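Where Do Our Clothes Go? A term with the Hetitz clothes swap

Tiina Ojala
Textiles and Society, second-year project

Why I picked this

I wanted to do my project on fast fashion, like half of my year, and my tutor very kindly told me to go away and find something smaller. So I did! Hetitz is a clothes swap that runs one Saturday a month in the old Zonton hall, ten minutes' walk from my flat, and I'd been going to it for ages (mostly for jumpers). You bring things in, you get a paper token for each one, you spend your tokens on whatever you like. No money changes hands at all, apart from the tea.

My question ended up being a fairly plain one: what gets brought to a swap, what gets taken away again, and what is left on the rails at the end? I thought I knew the answer before I started. I was sure it would be all dresses. It was not all dresses.

How I did it

I went to three swaps and sat at the bring-in table with a notebook. For each garment I wrote down the type, the size on the label, the main fibre if the care label gave one, and a score for condition from one to four. At the end of the day I went through the leftovers and ticked them off against the list. Over the three swaps that came to 938 garments, and my handwriting got steadily worse, so if anyone wants to see the raw sheets I apologise in advance.

The condition score was the hardest bit. At the first swap I was far too generous. A cardigan with one bobbly elbow got a four from me in the morning, and by the afternoon I'd seen so many beautiful ones that I'd have given it a two. For the second and third swaps I wrote out what each number meant and taped it inside the notebook cover, and I've left the condition scores from the first swap out of the results completely.

I also handed out a short questionnaire, with a box for it by the door. I printed 600, having been told the printing was free up to that number (it was, but I now have a cupboard full of them). I got 189 back filled in, and I'm really pleased with that. Some people wrote all over the back as well, which was lovely and a nightmare to type up.

What came in

Tops were the biggest group every time, then trousers and jeans, then knitwear. Dresses came fourth, so there goes my theory. Nightwear and loungewear surprised me: I hadn't even put it on my first sheet as a category, and I had to add a column in biro halfway through the morning. Pyjama bottoms, soft shorts, dressing gowns, a heap of them. Most were in very good nick, presumably presents that someone never got on with, though that is me guessing and not something I asked.

The other thing I should have planned for was missing care labels. 84 garments had none, either cut out or washed blank. For those I've put "fibre unknown" and left it there. I did try the feel test at first, but my course mate and I disagreed so often on cotton and viscose that we gave it up.

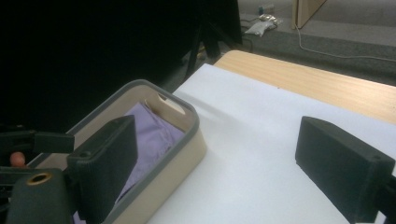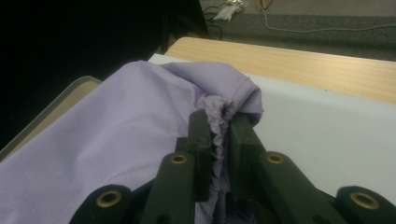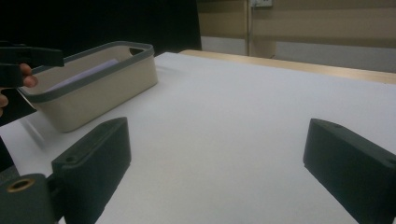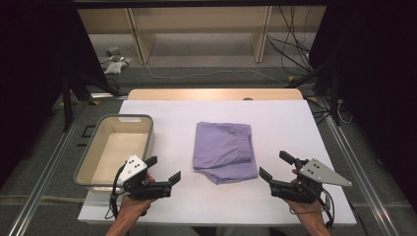
Part 3: Results and Discussion

What went out again

Knitwear flew. If a jumper was wool and had no holes it was gone before lunch, usually to somebody who had obviously been lurking by the knitwear rail (me included, on the months I wasn't working). Jeans did much worse than I expected. People tried them on, sighed and put them back. Several of the questionnaires said the same thing in different words, that jeans sizes mean nothing any more and it takes too long to try on six pairs behind a curtain.

Nightwear was the odd one. Sets went well when top and bottoms were still together, and hardly moved once they'd been split up. Someone at the Ulloa Street end of town wrote that she would happily wear second-hand pyjamas but "only if they look like they were looked after", and I think that sums up a lot of the answers about condition. People weren't checking fabric as closely as I was. They were looking at whether a thing was clean, flat and not twisted up in a ball.

So for the third swap I asked if I could try something, and the organisers said yes. We took the items that normally get tipped into a heap on the end table and folded half of them properly, waistbands all facing the same way, and left the other half as they were. The folded half went down much faster. I have to be careful here, as it was one day and one table, and the folded side was also slightly nearer the tea. I still think it's worth someone doing properly, with the tables swapped over at lunchtime. If I had another term I'd do it myself.

What was left

The leftovers go to Zindeck, the rag merchant out past the railway, who pays by weight and sorts it again. I rang them twice and they were very patient with me. From what I was told, the good stuff gets baled for resale and the rest goes for wiping cloths or stuffing. I would have loved to follow one bale the whole way, but they didn't want students on the sorting floor, and fair enough.

What I'd change

I'd ask about age. I left it off the questionnaire to keep it to one side of paper and then spent the whole write-up wishing I had it, especially for the jeans. I'd bring a second person to every swap, as there was a stretch around eleven each time when three people arrived with bin bags at once and I know I missed things. And I'd weigh the clothes as well as listing them! Everything Zindeck told me was in kilos and everything I had was in garments, so I couldn't join the two up, and the last chart in my appendix is thinner than I wanted.

I'd also start earlier. The August swap is meant to be the busiest of the year, with people moving flats and clearing out, and I missed it completely. The organisers have offered to keep a tally sheet going for whoever takes this on next. The template is in Appendix B, with the nightwear column added.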